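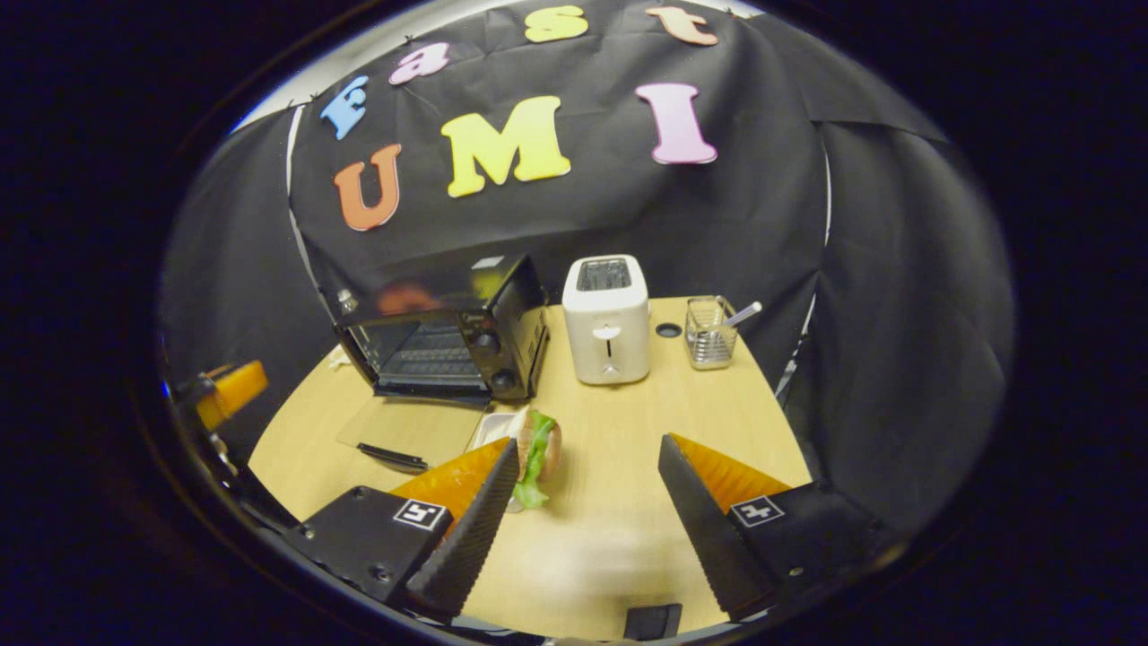 Jolanta Wieczorek

Parkstead display counter, as set on 31 October 2023

The counter is a single table with a pale wood-grain top, used for small appliances that do not need plumbing. The notes on this page cover the lettering on the backdrop, the two toasting appliances and the utensil holder. Dimensions are left out except where they affect placement. The drawing is held by Gavin Crichton.

12 comments are not shown in this view.

Backdrop and lettering

Black fabric, hung with slack so that it falls in folds. A thin white cord runs down the left side. Stretching the fabric flat was tried earlier in October and dropped: the weave opened at the pins and the wall showed through.

The letters are foam and read "Fast" over "UMI". Light blue F, pink a, pale yellow s, peach-orange t on the upper line. Orange U, pale yellow M, pink I on the lower. The F has a slight tilt. Each letter is pinned to the fabric, so a replacement can be fitted without taking the backdrop down.

Foam letters of this size weigh very little. Two pins each will hold on heavy cloth, and a third is worth adding on anything with a wide top, such as a T. Adhesive pads were rejected by Waldemar Chmielewska after the Jabłońska setup, where they left a residue that did not brush out.

Toaster oven

Black, glass door to the front, wire rack inside. Two round knobs sit one above the other on the panel at the right. The oven is placed toward the back edge of the table at a slight angle — the angle gives the door more room to drop when someone is working from the right.

Clearance behind a toaster oven should follow the manual for the model. Where the manual has been lost, we use 6 inches to fabric or paper as a minimum whenever the oven is switched on. For display only, with the plug out, the distance is not controlled. Przemysław Zieliński checks the plug before the room opens and signs the sheet.

The crumpled white item on the table to the left of the oven is not on the layout list and should be cleared.

Two-slot toaster

White, upright, rounded corners. Slots on top, with a small silver lever in a vertical track low on the front. It stands to the right of the oven. Turn the lever side forward so that it can be reached without leaning over the oven.

Crumbs are emptied at the end of each session. Tip the toaster over the sink only after it has been unplugged and has cooled. A dry pastry brush clears the slots. Metal tools are not to be used in them.

Utensil holder

Clear glass, with metallic items inside and one white, straw-like piece leaning out toward the right. A glass holder shows what is in it, which shortens the search for a particular tool, but it has to be washed more often than a ceramic one. Aníbal Quintero has asked for a heavier base on the next one. The Tilarik catalog lists a suitable part at 159 mm tall.

Table opening

Small, round and black, between the toaster and the glass holder. It is taken to be a cable grommet and is entered as such on the drawing. Cords should not cross the front of the table. If a plug will not pass through an opening of this kind, route the cord off the back edge and clip it there — do not cut the plug.

Revisions to the layout go to Gavin Crichton by e-mail with "Parkstead counter" in the subject line. The next layout uses the same table.

16 shares
3 comments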